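robotics club update, week 6! we finally have a name for our project and it's Eko (Asmaa Benmoussa's idea, she won the vote by a mile)

spent all afternoon on demos with the hand grippers and my forearms are toast lol. you don't notice how much you use your thumbs until you can't

goal is 400 good demos before the McKinnon showcase in May. we are not close!! but everybody's getting smoother and I'm weirdly proud of us

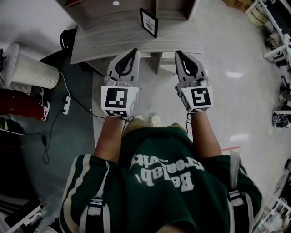
same time next week, bring snacks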